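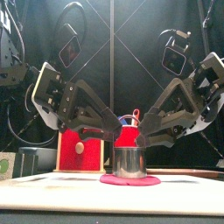 丸いピンク色の布にのった、銀色の金属のコップ

金属のふしぎ なぜ光る? なぜ冷たい?

文:アイオナ・レノックス(Iona Lennox)

台所には、金属でできた道具がたくさんあります。スプーン、フォーク、なべ、ボウル、コップ、やかん。引き出しを開けると、たいてい何本かはぴかぴか光っています。木のおはしやプラスチックのお皿は、みがいてもあのようには光りません。
このページでは、金属がどんなものなのか、ほかの材料とどこがちがうのかを説明します。

金属ってなに?

鉄、銅、アルミニウム、金、銀は、どれも金属のなかまです。金属には、次のような共通した性質があります。
・みがくと光る
・電気をよく通す
・熱をよく伝える
・たたくとうすく広がり、引っぱると細くのびる
金属のなかには、やわらかいものもあれば、とてもかたいものもあります。体温計に昔よく使われた水銀(すいぎん)は、ふつうの部屋の温度でも液体です。でも、光ることと電気を通すことは同じなので、水銀も金属です。
磁石(じしゃく)につくかどうかは、金属かどうかの目じるしになりません。鉄はつきますが、アルミニウムや銅はふつうの磁石につきません。アルミかんに磁石を近づけて、たしかめてみてください。

なぜ光るの?

ものはみんな、原子(げんし)というとても小さなつぶが集まってできています。原子のなかには、さらに小さな電子(でんし)というつぶがあります。
木やプラスチックでは、電子はだいたい決まった場所にいます。ところが金属では、一部の電子が決まった原子をはなれて、金属のなかを自由に動きまわっています。これを「自由電子(じゆうでんし)」といいます。
金属に光が当たると、自由電子がゆれて、光の多くをはね返します。表面がなめらかだと、光はそろった向きにはね返ります。鏡のように顔がうつるのはこのためです。表面に細かいきずがたくさんあると、光はいろいろな向きに散らばり、白っぽくにぶい色に見えます。
古いなべの底が光らなくなっていても、金属でなくなったわけではありません。きずやよごれのせいで、光がきれいにはね返らなくなっているのです。
金や銅に色がついているのは、青っぽい光をあまりはね返さないからです。残りの光が目に届くので、金は黄色っぽく、銅は赤っぽく見えます。銀やアルミニウムは、どの色の光もよくはね返すので、銀色に見えます。

さわると冷たいのはなぜ?

冬の朝、金属の手すりをさわると、とても冷たく感じます。となりに木の手すりがあっても、木のほうはそれほど冷たくありません。
では、金属のほうが温度が低いのでしょうか。ひと晩同じ部屋に置いた金属のスプーンと木のスプーンの温度をはかると、ほとんど同じです。
ちがうのは、熱の伝わり方です。人の手は、部屋の空気よりもたいてい温かいものです。金属にさわると、手の熱がどんどん金属のほうへ移っていきます。手の皮ふの温度が急に下がるので、「冷たい」と感じます。木は熱を伝えにくいので、手の熱はあまりにげません。
反対に、夏の日なたでは、金属のすべり台はとても熱く感じます。今度は金属から手へ、熱がすばやく移ってくるのです。真夏の公園では、すべる前に大人にたしかめてもらいましょう。

コップとやかんのちがい

熱がよく伝わることは、便利なときと、こまるときがあります。
やかんやなべは、火の熱を中の水や食べ物に早く伝えたいので、金属が向いています。けれども、持ち手まで金属だけでできていると、熱くて持てないことがあります。そこで、持ち手には木やプラスチックがよく使われます。
うすい金属のコップに熱いお茶を入れると、外側まですぐに熱くなります。冷たい麦茶を入れたときは、外側もよく冷えて、水のつぶがつくことがあります。このつぶは、コップからもれた水ではありません。まわりの空気にふくまれていた水蒸気(すいじょうき)が、冷やされて水に変わったものです。
コップの下に布をしくと、ついた水を布がすい取ってくれます。布はせんいの間に空気をふくんでいるので、熱を伝えにくくするはたらきもあります。
水筒(すいとう)には、金属のかべが二重になっているものがあります。かべとかべの間の空気をぬいてあるので、熱が外ににげにくく、お茶が長いあいだ温かいままです。金属は熱をよく伝えるのに、形をくふうすると、熱を守る入れ物にもなります。

さびるってどういうこと?

鉄のくぎを外に置いておくと、赤茶色のさびが出ます。鉄が、空気のなかの酸素(さんそ)や水と結びついて、べつのものに変わったのです。さびはぼろぼろとはがれやすく、その下の鉄もまたさびていきます。
アルミニウムも酸素と結びつきます。ただし、こちらは表面にうすくてじょうぶなまくができて、中を守ってくれます。
スプーンやコップによく使われるステンレスは、鉄にクロムなどの金属をまぜたものです。このように、金属にほかの金属などをまぜてつくったものを合金(ごうきん)といいます。ステンレスの表面にも、目に見えないうすいまくができます。そのため鉄よりずっとさびにくいのですが、ぜったいにさびないわけではありません。塩水がついたまま長く置くと、さびることもあります。
ノブホルムの町の資料館には、昔の食器が集められていて、金属のさじだけで154本あります。黒くなったものもあれば、今でも光っているものもあります。銀のさじが黒くなるのは、銀が硫黄(いおう)をふくむものと結びついたためで、鉄の赤さびとは別の変化です。

やってみよう 熱の伝わり方くらべ

用意するもの
・金属のスプーン 1本
・木のスプーン 1本
・プラスチックのスプーン 1本
・たおれにくい入れ物
・40度のお湯
・時計

やり方
1 3本のスプーンは、なるべく同じ長さのものを選びます。
2 お湯は大人に用意してもらいます。50度をこえるお湯は使わないでください。
3 入れ物にお湯を入れ、3本のスプーンを同時に立てます。持つところは、お湯から出しておきます。
4 30秒たったら、お湯のすぐ上のところを指で軽くさわって、温かさをくらべます。
5 もう少し待って、もう一度さわってみます。

ノートには、どの順番で温かく感じたかを書いておきましょう。スプーンの太さがちがうと、結果が変わることもあります。金属のスプーンが2種類あるなら、その2本でもくらべてみてください。金属どうしでも、熱の伝えやすさにはちがいがあり、銀や銅はとくによく伝え、ステンレスは金属のなかでは伝えにくいほうです。

使い終わった金属はどうなる?

アルミかんやスチールかんは、集めてとかすと、また金属の材料になります。アルミニウムを原料の石から取り出すには、たくさんの電気がいります。使い終わったかんをとかして作りなおせば、使う電気はずっと少なくてすみます。
かんを出すときは、中を水ですすいで、住んでいる町の決まりにしたがって分けます。マークを見れば、アルミかスチールかがわかります。

ことばのメモ

原子:ものをつくっている、とても小さなつぶ。
自由電子:金属のなかを自由に動きまわる電子。
合金:金属に、ほかの金属などをまぜてつくったもの。
水蒸気:水が気体になったもの。目には見えません。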